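Gate Intercoms at a Busy Depot: My Project Report

I picked this topic because I spent last August working in the gatehouse at the Sorwood depot, and I'd got properly fed up with the intercom. It was a hands-on sort of job (lots of clipboards, lots of drizzle) and half of every shift went on asking drivers to repeat themselves. So when we were told to choose a real communication problem, I didn't have to think very hard!

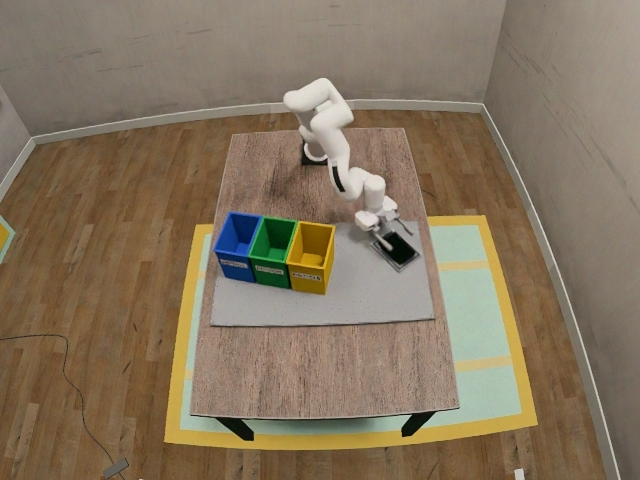 Sorwood, May 15, 2019

The depot has 3 gates, and each one has a call post where the driver presses a button and talks to the office. The old posts were plain analogue ones on a long copper run. I wanted to know whether swapping to a network intercom would make speech any clearer, or whether the real trouble was engine noise, which no cable is going to cure.

I borrowed two units for the tests. The Firden is the cheaper one and has a single microphone. The Batov has two, and uses the second to work out what is background and take it away. I stood 40 metres of cable between post and office, which matches the furthest gate, and had people read out booking numbers with a lorry idling next to them. The listener wrote down what they heard and I marked it afterwards – very slowly, with a lot of tea.
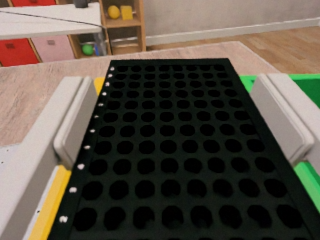

Fig. 2: Black rack with rows of round holes and small white markings down the left side.

I'd planned on 2,000 readings and ended up with 1,156, mostly as we kept losing the lorry to actual deliveries. Still plenty to work with. The Batov came out ahead with the engine running, and with the engine off I couldn't tell the two apart. I also tried the Jiang method for scoring, where near misses get half a mark, but it made my tables so messy that I went back to plain right or wrong.

One thing I'd change is the height of the post. Van drivers lean down and cab drivers shout from above, and I only tested from the cab. The full tables and my wiring sketch are in the appendix, along with the list of booking numbers I used.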